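Isach Bedroom Objects — README

This file goes with the Isach picture set and covers the part called "fruit plate." It says what the objects are, how they are named in the lists, and what to watch for if you use the pictures for sorting or counting work. The other parts (Grutolholm kitchen, Teltirard hallway) have their own files.

Last changed Nov 24, 2021.

What is in this part

The subject is small whole fruit on and near a plate, on a low table with a cloth, in front of dark brown wooden furniture. No cut fruit, no peeled fruit, no bowls. The full part has 2194 pictures, and 153 of them are held back as a check set. The whole Isach set, all rooms together, has 3794.

The activity label is "fruit, plate, tidy." It covers putting fruit on the plate and taking it off again. The label applies to the whole session, so a single picture may show the plate with nothing moving at all. 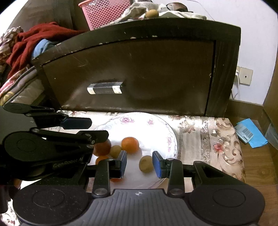

Rosemarie Hamann

The objects

Plate. Round, white, glossy, with pink flowers on the rim. Listed as plate_floral. The rim decoration is uneven in the pictures because shade falls across part of the plate, so please don't use the number of visible flowers to tell one plate from another. An earlier list called it "dessert plate." That name is gone. We never measured it, and the word "dessert" made people expect a certain size.

Tablecloth. Light ground, floral print with scrollwork, listed as cloth_floral. It has wrinkles and a faint sheen. The printed flowers have been marked as objects by mistake more than once, mostly the large pink-and-red one. If you write your own labels, mark the cloth first and the fruit second.

Nightstand. Dark brown wood with a wide drawer. The handle is a dark center bar with a shiny silver cap at each end. The drawer face has small scuffs and light specks, and we left these alone when we made the object outlines. Listed as nightstand_dark. Some older notes say "headboard," which came from reading the curved top edge in close views. If you find that word in a file, read it as nightstand_dark.

Cabinet. Tall, tan-yellow wood, to the right of the nightstand with a strip of white wall between. Listed as cabinet_tan. It counts as background and has no outline.

Cloths. One red and one light blue, bunched against the side of the nightstand. Both are listed as cloth_plain, with the color in a separate column. We did not try to decide if they are clothes, towels or something else.

Fruit names

The fruit was named by eye from the pictures. Anneliese Ehlers did the first pass and I did the second. Where we agreed, the name is in the list. Where we did not, the list has a color and shape instead.

plum — large, dark red-brown, glossy. Easy to find, though the light spot on the skin sometimes gets its own outline. Merge the two.

tangerine — small, orange. There is more than one, and they are not numbered. A tangerine on the plate and one on the cloth get the same name. Use the location column to tell them apart.

round_tan — pale tan and round. It looks like a longan, and Anneliese wanted to call it that. I was less sure, so the name stayed general.

round_beige — pale beige, small, often partly hidden behind other fruit. Outlines follow only the part you can see.

round_red — bright red and round. Not named further.

small_red — small and red with a short stem end. It can be blurred in close views. Keep the blurred ones, since they are useful for testing. 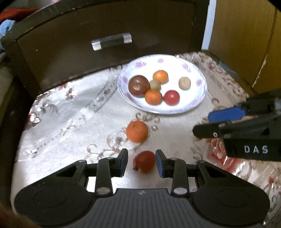

Plate, nightstand and loose fruit on the cloth (plate_floral, nightstand_dark, tangerine, small_red).

Location column

Each fruit has one of three values: on_plate, on_cloth or held. A fruit that touches both the plate rim and the cloth is on_plate. We argued over this and picked one so the lists would match. Held is used only when contact is clear on both sides of the fruit. Fruit lying between open fingers is still on_cloth.

Known problems

Fruit at the back of the plate is under-counted in low views.

In 7 pictures the two pale fruits have their names swapped. The fix is in the February list but has not been merged into the main one.

Color names were picked on one screen — the Schwerdtfeger monitor in the back office — and have not been checked on another. Beige and tan are close enough that you may want to treat them as one group.

Questions about the fruit names go to Anneliese Ehlers. Questions about anything else in this part come to me.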